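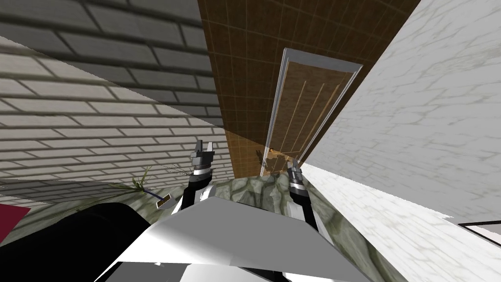
Pandau Simulated Cell: Setup and Maintenance Notes

Version 3
Last revised: Friday, April 4, 2025

Scope

This file covers the configuration and routine care of the Pandau cell, a simulated two-arm robot working at a marble counter. It accompanies the Udar episode set and should be read before any new episodes are recorded. Training code is kept in the Vurex repository and is not covered.

Contents

The set holds 2,000 episodes in 400 room layouts. Wall finishes, counter materials and small objects vary between layouts. The robot model does not.

Setup

1. Load the cell file and set the random seed to 123.
2. Place the robot base at the counter and confirm that the casing does not intersect the counter edge.
3. Move both arms to the ready pose, with the grippers open.
4. Step each joint through its range, left arm first.
5. Render one frame from the head view. Colour settings must match the stored profile.

Routine care

Joint limits and gripper friction values are checked after every change to the physics engine. If a finger passes through an object on closing, restore the last approved collision meshes before altering any other setting. Repairs are entered in the change log with the layout number and the old and new values.

Known issues

The head view can be steeply tilted in some layouts, and small items at the back of the counter may be hidden behind a gripper. Such episodes are retained – users who need a clear view should filter by the visibility field.

The Adjei gripper model was withdrawn in December and must not be loaded with this version.

Licence

Research use only. See LICENCE.txt.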